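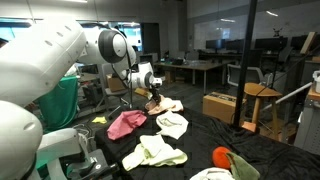

Will the Skirnlow branch have its new signalling by the end of November?
Most of it will. The stretch from Skirnlow to Vik is finished and signed off, and trains have been running under the new system since Tuesday. Vik to Prorside needs 2 more weekend closures, which the operator has granted with the warmth of a man lending out his toothbrush.

Of the 647 axle counter faults logged since we began, all but five are closed. Four of those sit at Prorside junction, where the drawings show a cable duct and the ground shows a drain. Hernán Correa has had it surveyed again and the new route goes round the drain.

Okska Rail Systems delivered the last relay cabinets in good order, to the wrong depot. Moving them cost us a day and a lorry, and Okska has agreed to pay for the lorry. We are still talking about the day.

Spending is within the grant. The contingency is untouched apart from the second survey — Eusebio Montoya has the invoice and will send it with the next claim.

We ask you to approve the move of driver training from Vik to Skirnlow, where there is a room with heating. The closure dates will follow once the operator puts them in writing.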